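4.2 Where the small appliances end up

Kitchen storage was the part of the interviews people had most to say about, and we hadn't planned for that. The interview guide gave it 2 questions. Most households talked through it for longer than the whole section on heating bills, and we let them. The coding frame was changed in May to make room.

The basic pattern is easy to state. In the Gerholm buildings the counter runs along one wall and stops at the window. Anything with a plug lives within reach of the outlets, and the outlets are all at the sink end. So the kettle, the toaster, the phone chargers, the radio if there is one, all crowd into the same short stretch, and chopping gets done on the table. In Tapia the counter is longer but shallower, and deeper appliances stick out over the edge or get moved off it altogether. Residents there used the word "parking" without being prompted. One woman parks her rice cooker on top of the fridge and takes it down every evening. Another has given up and keeps hers on the floor by the door.

We coded 373 separate mentions of an appliance being moved, put away, lent out or given up on. Full breakdown is in the appendix. Lent out was more common than we expected and may deserve its own paper. Given up on is mostly bread makers.

Toaster ovens came up in a different way from the rest. They're treated as a replacement for the big oven, not an extra, especially in one-person households and in the summer months when nobody wants the big oven on. That changes where they are allowed to sit. A toaster gets pushed to the back of the counter after breakfast. A toaster oven gets a permanent spot, often on a tabletop, and the meals move somewhere else (Figure 3). Several people eat on the couch for this reason and said so a bit sheepishly.

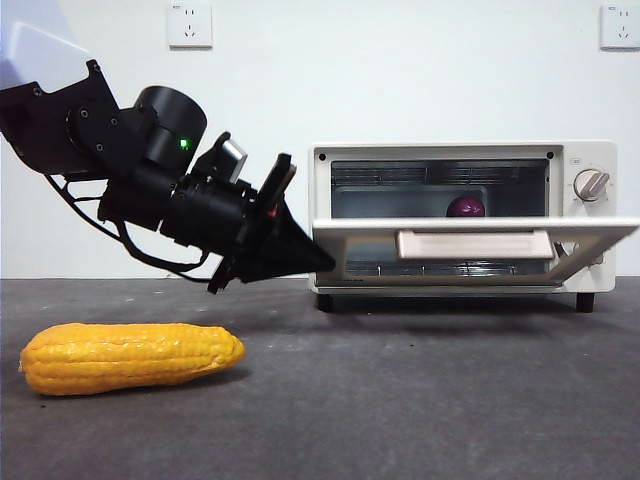
Figure 3. Small white toaster oven on a gray tabletop.

9 min read

The question of depth matters more than the floor plans suggest. Architects' drawings for Ballivik show the kitchen table as a table, with chairs round it. In use it is a second counter. Residents wipe it down like a counter, they store things under it, they run extension cords to it. One resident had screwed a power strip to the underside and was very pleased with the result -- we were shown it twice. The building rules forbid this, and the management office told us that they know and mostly look away.

Door swing is the other thing. Side-opening doors need room to one side, drop-down doors need room in front, and people get this wrong when they buy. Returns were mentioned in 5 interviews. In each case the appliance fit the space fine with the door shut. None of the residents blamed the store, they blamed the kitchen, or themselfs. We think this is worth noting for anyone writing guidance for tenants: listed sizes are closed sizes.

Heat and clearance. Less talked about than it should be. Manuals ask for a gap behind and above, and in a shallow kitchen the gap behind is the first thing to go. We did not measure gaps. Kumarasinghe, who did the Tapia interviews, noted scorched or yellowed wall paint in 2 homes but this was not recorded systematically and we make no claim from it. A follow-up with a tape measure would be cheap to do.

Grondura is the odd case. Same counter length as Ballivik, near enough the same outlets, and far fewer complaints. The difference seems to be the pantry -- a narrow one with a proper shelf at waist height, right next to the kitchen door. Things get put away there because putting them away is not a chore. No bending, no stepstool. Residents over 70 brought up the shelf height on their own. Younger ones hardly mentioned the pantry at all untill asked, and then they all said they would miss it.

Limits of this section: the sample leans toward people who cook at home, recruitment was through building notice boards, and the homes were visited in the daytime. Evening routines are as reported to us. Households with small children are under-represented in Gerholm in particular. See also 4.4 on shared laundry rooms, where some of the same storage habits show up again, bread makers included.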